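Ginette Lachance wrote:
> Section 3 of the draft says an episode ends when the towel is in the rack. Does the operator let go first, or can we cut while the fingers are still closed? We have 11 episodes that end each way.

Ginette,

Let go first. Fingers open, both grippers clear of the rack, then stop. Please mark the ones that end closed and leave them in the folder — Yuto wants to look at them before anything is deleted.
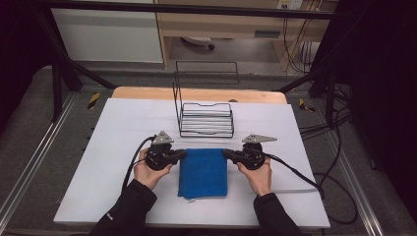 The other open point is cable slack. Valentin asked for a fixed length and I'd rather not set one, as the Marikar tables are wider than ours. I'll write "enough to reach both far corners without pulling" unless someone objects by the end of June.

Encarnación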